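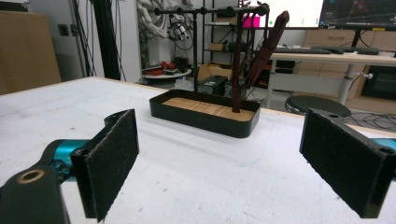

Last updated: 2022-11-05

To: Ukevell walkers and travellers list
Subject: Re: Coast and hills in one trip, is two weeks enough?

> We are thinking of Fatel for our next trip and would like to
> see the hills as well as the coast. We have two weeks,
> including flights. The operator's outline has five nights at
> Quartey, two in Alia and five on the beach, and they say the
> order can be changed. Is that enough time in the hills? We
> walk most weekends at home but have never been anywhere
> high. Also, is it worth hiring a car, or should we take the
> transfers? And what is the weather like in November? I have
> read three different things on three different websites.
>
> We would rather have simple places to stay and spend the
> money on guides. Any thoughts on food also welcome, as one
> of us is vegetarian.

We did more or less this trip last November, so I will go through your points in order. Others on the list went in the spring and may see it differently.

Five nights at Quartey is enough. We had four and would have liked one more. The walks from the village are day walks, so you come back to the same bed each evening and carry only a small bag. The lodge is at 1,000 metres, and the highest path we took went up a further 660. Neither of us noticed the height much, apart from being slow on the first morning. If you walk most weekends you will manage all of the usual routes. The long one over the ridge takes a full day and you should start by seven, as the cloud comes in after lunch and you lose the view down to the coast.

I would leave the order as it is, hills first. We met a couple doing it the other way round and they were finding it hard to get going again after a week on the sand. There is also the laundry to think of. The lodge does it slowly and things come back damp, whereas at the beach everything dries in an hour.

On the car, I would say no. The road from Alia up to Quartey is 33 kilometres and the transfer took us 3 hours. Part of that was a stop for tea and part was waiting behind a lorry, but most of it was simply the road. It is unsurfaced for the second half and there are places where one vehicle has to back up for another. The drivers know where the passing places are. You would also be paying for a car to stand outside the lodge for five days, because you can't drive to the start of any of the walks except the waterfall one, and the lodge will run you there if you ask the night before.

There is a shared minibus as well. It leaves Alia from behind the market when it is full, which may be nine in the morning or may be noon. It is a lot cheaper. We took it on the way down and it was fine, but the big bags go on the roof, so put anything breakable in your day bag.

Weather: we had two wet afternoons in the hills and one wet night on the coast. Mornings were clear nearly every day. It is cold at Quartey after dark and the rooms have no heating, only extra blankets. Take a proper jumper and a hat. On the coast it was hot enough that we stayed in the shade from eleven until three. The sea was calm inside the reef and too rough to swim outside it, and the boat trips to the outer reef were cancelled on two of our days. If snorkelling matters to you, book it for early in your stay so there is time to try again.

Guides are arranged at the office next to the school in Quartey. You can book through the operator, but they add a good deal to the price and you get the same people. Pay at the office in cash and get the paper slip, as you are asked for it at the gate. We had a guide for three of our walks and did the shorter ones alone. The path to the tea terraces is marked with yellow paint and is easy to follow. The forest path is marked in yellow too, but the paint has worn off in the lower part — take a guide for that one.

The cash machine in Alia was working when we arrived and not when we left. There isn't one at Quartey. Draw what you need for the hills on your first day in town, plus some extra. The lodge takes cards in theory.

Two nights in Alia is about right. The old harbour quarter takes a morning and the fish market is best before eight. The museum was closed for repairs to the roof, so check whether it has opened again. I'd pick somewhere to stay on the harbour side, as the hotels along the main road get the noise of the buses from five o'clock.

Food is simple and there is plenty of it. Dinner at the lodge is a set meal, usually rice, beans, greens and either chicken or fish. They did a vegetarian plate for someone at our table without any fuss, mostly eggs and more beans. On the coast there is more choice, and the flatbread place by the jetty has several things without meat. Vegetarians should say so each time, because the stew that looks like vegetables is often made with fish.

A few smaller things. The plugs are the two-pin sort in the hills and a mixture on the coast. The lodge has electricity from six to ten in the evening, so charge everything then. Take a torch each. The leeches on the forest path are small and not a great nuisance if you tuck your trousers into your socks. The domestic flight allowance was 15 kilos when we went and they did weigh the hand luggage.

The total for guides, gate fees and tips came to around a tenth of what we spent on the whole trip. I have the packing list and the name of the beach place saved somewhere and can send them to you off list if they would be any use.

> Would you go back?

Yes, though I would try for the drier season and do the ridge walk twice. We had cloud on it from start to finish.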